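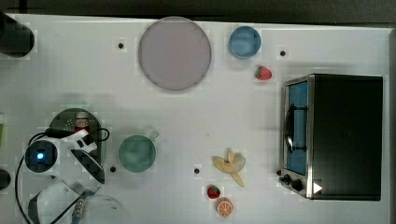
Forno elétrico preto, prato e tigela azul sobre a mesa branca

Disjuntor desarma com forno elétrico e chaleira no mesmo circuito

clirley_rs
25 fev. 2021

Moro num apartamento antigo, com quadro Cistel original. O circuito das tomadas da cozinha tem disjuntor de 20 A e desde janeiro ele desarma quando uso o forno elétrico e a chaleira juntos. Não cai na hora, demora alguns minutos. Só o forno, ou só a chaleira, funciona sem problema. A rede é 127 V, o forno é de 1500 W e a chaleira de 1200 W. Posso trocar por um disjuntor de 30 A? Não sei a bitola do fio.

Khổng

Não troque o disjuntor sem saber a bitola. Ele protege o cabo, e a curva térmica explica a demora que você descreve.

Faça a conta: 2700 W em 127 V dão pouco mais de 21 A. Sobrecarga pequena, desarme lento. O comportamento é o esperado e não indica defeito no disjuntor.

Se o cabo for de 2,5 mm², 20 A já é valor usual, e pode ser preciso menos, conforme o agrupamento no eletroduto e a temperatura. Com 30 A o isolamento aquece antes de haver qualquer proteção. A solução correta é um circuito exclusivo para o forno, com cabo e disjuntor dimensionados juntos. Aproveite e verifique o aperto dos bornes com a chave geral desligada — borne frouxo esquenta e antecipa o desarme.

Enquanto isso, use os 2 aparelhos em momentos diferentes.

clorkora77

aqui era igual, troquei por um maior e parou de cair. nunca deu nada

Khổng

Parou de cair porque a proteção deixou de atuar. Confira a bitola do seu também.

clirley_rs

Abri uma tomada: na capa do fio está escrito 2,5 mm². Vou pedir orçamento do circuito separado. O eletroduto até o quadro parece cheio, talvez precise de canaleta.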